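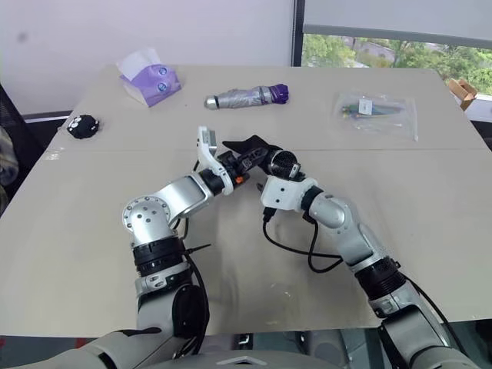

Über uns

Schön, dass du da bist! Kamach ist ein kleiner Laden mit angeschlossener Werkstatt in Neddale, und bei uns dreht sich alles um die Dinge, die auf einem Tisch herumliegen dürfen: Taschentuchboxen mit Gesicht, kleine runde Plüschfiguren, Krimskrams, über den man sich morgens um acht schon freut.

Angefangen haben wir mit 17 Artikeln und einem Regal im Hausflur. Inzwischen sind es über 600, und wir kennen immer noch jeden einzelnen (na ja, fast jeden). Besonders hängen wir an unseren Taschentuchboxen. Lila mit großen blauen Augen ist und bleibt unser Liebling, auch wenn die Kundschaft jedes Jahr etwas anderes zum Favoriten erklärt!

Bevor etwas ins Sortiment kommt, steht es bei uns erst mal auf dem Tisch. Lässt sich das Tuch mit einer Hand herausziehen? Bleibt die Box dabei stehen? Kullert die runde Figur weg, wenn jemand die Schublade zuschiebt? So etwas probieren wir wochenlang aus, und man sieht es der Tischplatte auch an.

Unsere Stoffe kommen von Benedetti, die Kartons von Emada. Verpackt wird von Hand, im Juli auch mal bei offener Tür und lauter Musik. Der Laden misst nur 160 Quadratmeter samt Lager, aber für einen Kaffee ist immer Platz. Geöffnet ab 10 Uhr, klingeln bitte am Hoftor.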